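Why I now check my tyres before every long drive

I bought my car second-hand from a colleague, Pankaj Thakur, and for the first year I did almost nothing for it. I filled it with petrol, I washed it when I could no longer see the colour, and I took it to the garage when the garage sent me a letter. The tyres I did not look at. They were round and black and I thought this was enough.

Then in October I drove to see my cousin and the car felt heavy. It is difficult to explain. When I turned the wheel it answered a little late, and on the motorway it pulled to the left, so that my arms were tired when I arrived. My cousin's neighbour, Valentin Joly, repairs vans for his living. He walked one time round my car and pushed the front left tyre with his shoe. "When did you last put air in this?" he asked. I had to say that I never did.

He had a gauge in his van. The front left showed 21 psi, and on my car it should be 33. The other tyres were also low, but less. He filled all of them and on the way home I had the feeling of driving a different car.

Since then I have read a lot on this subject and asked many questions, and I want to write down what I learned, for people who are like I was.

The correct pressure is not written on the tyre. The number on the side of the tyre is the maximum, and I have met several people who fill up to that number and believe they are doing well. The right one for your car is on a sticker inside the driver's door, or inside the fuel flap, and also in the handbook. Usually there are two values, one for normal driving and one for a full car with luggage. If you go on holiday with 4 people and all their bags, use the second one and remember to let some air out when you are back.

Measure when the tyres are cold. I do it at seven in the morning, before I drive anywhere. When you have driven for half an hour the air inside is warm and the gauge shows more than the truth.

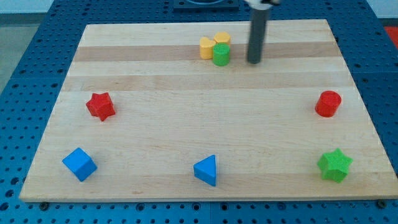

Photo: Savita Nautiyal

The gauges at petrol stations are often treated badly. People drop them and drive over the hose. I compared the one near my flat with my own small gauge and the difference was 2 psi, so now I trust only mine. I have a digital one from Pravavo, which I find easy to read in bad light, but a simple one with a needle is also good if you keep it in a dry place.

While you are on your knees next to the wheel, look at the tread also. In the grooves there are small raised bars, and when the rubber is worn down to the same level as these bars, the tyre is finished. Look if it is worn equally. Both edges worn and the middle good means too little air for a long time - this was my case. If only one edge is worn, ask the garage to check the alignment.

I check every two weeks now, and always before a long journey. Some people say every 1000 miles, but I would forget to follow the miles. The job takes me less time than making tea. Don't forget the spare wheel, if your car has one. Mine was almost flat when I looked at it.

Manju Yadav asked me under my last post if nitrogen is better than normal air. I have no experience with it. My garage offers it for a fee and I said no, but if somebody here has used it for some years I would be glad to read about it in the comments.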